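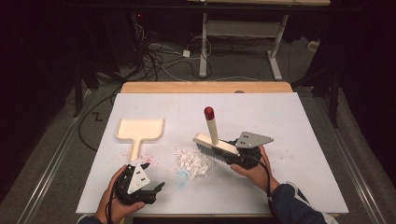 Fig. 1. Dustpan, hand brush and a heap of paper scraps on a white board.

Unit 7: Sweeping a Work Surface

Most cleaning manuals give the hand brush one line, usually "sweep debris into pan." De Bruijn's manual does the same on a page that finds room for a full paragraph about sponges. I don't trust that one line, and you shouldn't either.

Paper scraps are the easy part. A crumpled piece has height, so the bristles catch it and it travels. Tiny specks like the pink and red ones in Fig. 1 are another matter. They sit low and slip between bristles -- or get flicked sideways by a hard stroke. If someone tells you a surface is clean, ask where they looked. The pile is the wrong place to look.

The Zultel catalog claims a dense brush "lifts everything in one pass." I have yet to see a test behind that. Try two passes and compare.

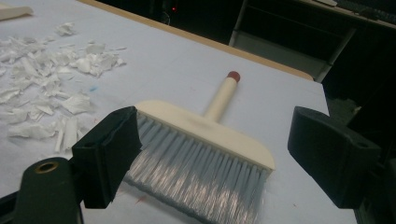

Rianne Dewulf

Look at how the bristles spread at the ends where they press on the table. A little spread is fine. Press harder and you are sweeping with the sides of the bristles, and I doubt that picks up more of anything.

The wide block is sold as a time saver. Maybe on an open table. In a corner it can be a nuisance.

For next time: sweep one board with long strokes and one with short strokes, same scraps on both. Write down what is left behind, including what gets stuck at the lip of the pan. Bring your notes even if they disagree with mine. The Turkness reading is optional, and I would skip its section on brush angles.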